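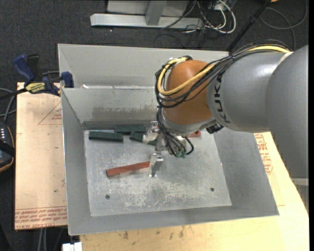
1/ Every spring my feed fills up with people telling me which wood to buy for outdoor projects, and every spring the answer is some treated product with a name that sounds like a law firm. This April it's Kendov, which is pine that has been cooked in an oven until it turns brown. And brown is most of the pitch, as far as I can tell. Look at the stick lying in that metal bin, under the gripper: reddish-brown, nice warm color. Could you name the species from the color? I couldn't, and I've been buying lumber for a long time. Stain does that. Heat does that. So does being cedar.

2/ So, a thread about what sellers say wood will do outside, and how much of it I believe. Short version: less than half.

3/ Claim one: "lasts 30 years." Lasts 30 years where? On a covered porch in a dry state, a cereal box would do pretty well. Sitting in wet clay behind my garage, I have seen expensive boards go soft at the bottom end long before the kid who helped carry them was out of school.

4/ I wrote to Kendov and asked what the 30 was based on. They sent back a PDF. The PDF said "based on expected service life." I asked what the expected service life was based on. That was the end of our correspondence.

5/ Claim two: "naturally rot resistant." Sometimes true! Heartwood from certain trees really does hold up. But the pale outer part of the same tree mostly doesn't, and the yard will happily sell you a board that's half and half at the heartwood price. Flip it over before you pay. Check the ends too.

6/ Claim three, my favorite: "old growth quality." I have an 1887 building manual that I got in a box lot, and the author is already complaining that you can't get decent boards anymore and that the good trees went to his father's generation. In 1887! I think about him whenever somebody at the counter sighs at me about the old days.

7/ (The manual also recommends painting fence posts with hot tar and then standing well back. Some of it has aged better than the rest.)

8/ Now oils and sealers. Petora wants $45 for a can that did one side of my bench. One side. The label says "one coat protection," and then in the small type it says to recoat every season. Those are two different products as far as I'm concerned.

9/ I did half the bench in Petora and the other half in plain boiled linseed oil from the back of the shelf. Two winters on, I can't tell which end is which and neither can anyone who sits on it. It's one bench in one yard, so don't go quoting me. But that's one more bench than the label mentions.

10/ Somebody will say I should just use composite. I priced the Condori boards for the back steps. $224 for the treads alone, before screws, and you have to use their screws. The sample was a nice gray. It was also too hot for bare feet after an hour in the sun, and I live with people who refuse to wear shoes.

11/ What I do believe, for what it's worth: water has to be able to leave. Gap between boards. Nothing sitting flat on dirt. Posts cut at a slope on top -- ten minutes with a handsaw. I've pulled apart a lot of rotten stuff and the rot was nearly always at a joint where leaves had packed in.

12/ Cheap pine up on blocks has outlived good cedar in the mud at my place. That doesn't sell anything, so you won't see it on a rack card.

13/ Replies are asking if I'm saying heat-treated wood is a scam. No. I'm saying I asked a simple question and got a PDF. If you have boards of it outside, in the ground, with a date you can prove, I'd like to see the bottom end. Not the top. Everyone sends me the top.

14/ Also yes, I know cedar smells better. It's going on the raised beds again this year, at full price, and I'll be annoyed about it in a few years. Gap between the boards this time, though.

Last updated: April

More threads from this author
Fakside deck screws: stripped heads and a refund
Is "contractor grade" a grade?
The gravel under the shed, part two
Paint cans that claim they cover in one coat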